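4.2 How new players settle into a campus club

The interviews left us with a fuller picture of the first weeks of membership than we had expected when we planned the study, and we would like to spend a little time on it before turning to the match records. Most of the students we spoke with at Samonte had played alone, or with one or two friends from high school, for years before they ever walked into a club meeting. They knew the games very well. What they had to learn was how to lose in a room with other people, how to take a suggestion from a teammate they had met on Thursday, and how to say out loud what they had been doing by instinct (several of them told us this last part was the hardest, and one player laughed for a good while before she could explain why).

Of the 94 players who answered our first survey, 40 said they had thought about quitting before the end of their first season. We had guessed that poor results would be the main cause, as earlier work on traditional club sports might lead a reader to believe, but win rate had very little to do with it. Players on losing teams stayed just as often as players on winning ones. The students who drifted away talked about practice times that kept moving, about voice channels where the same two people did all the talking, and about never quite knowing whether they were on the roster or only filling in. 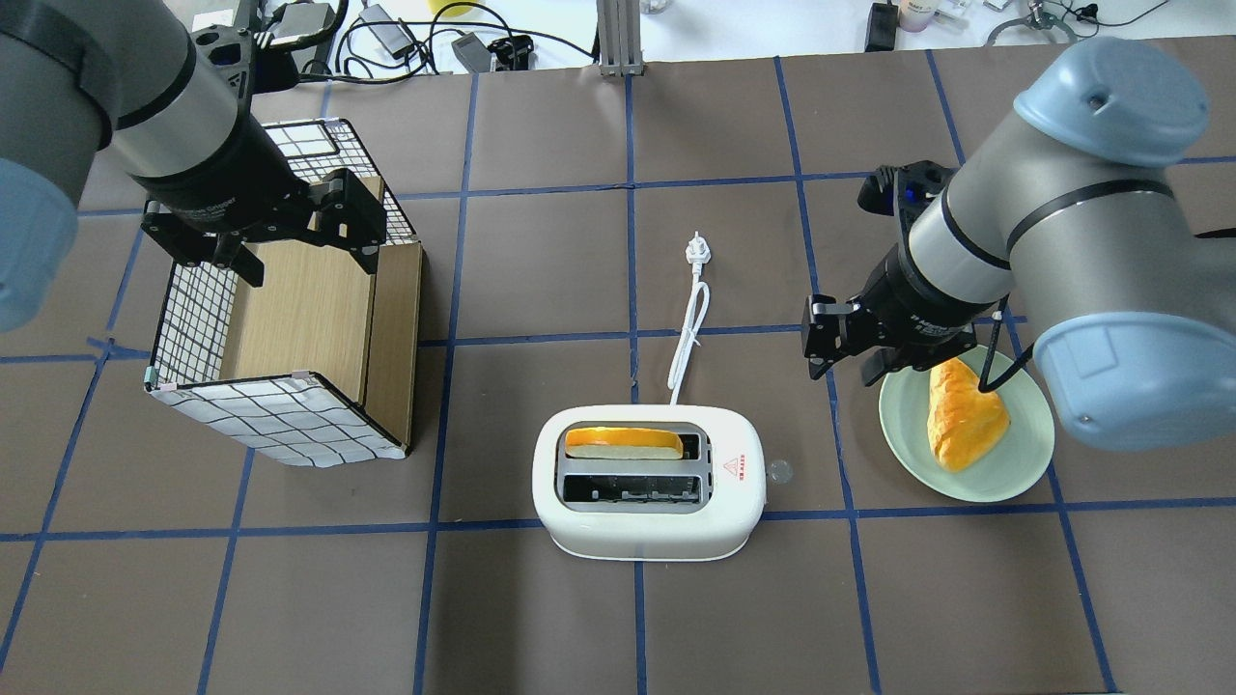

Figure 3.

The two clubs handled this last matter quite differently. At Bamum the roster was posted before each week's first practice and did not change until the week was over, even when a stronger player became free. At Samonte the captains preferred to choose on the day of the match, and they had sensible arguments for doing so, among them the very real trouble of exam schedules in December. Still, the newer Samonte players described a kind of waiting that wore them down. Gerardo Talavera, who coached both of the Trosero squads at Samonte during our visits, was generous enough to talk this over with us at length, and he tried a fixed roster with one squad for the last 3 weeks of the season. We can't make much of such a short trial, though the players told us they liked it and asked to keep it.

We should add a word about the Prelness sessions, in which returning players sat beside newcomers and talked through a recorded match. There were seven of these in all. Attendance was uneven, and the early ones ran far too long, but newcomers brought them up again and again in the closing interviews, often without being asked. Mark Anthony Dela Peña, who led the later sessions, kept each one to a single map and let the newcomer hold the controls for the playback, and that small change seems to have made people a good deal more willing to speak. We return to the transcripts of those conversations in Section 4.3, where we look at who asked the questions and how long it took for someone to answer.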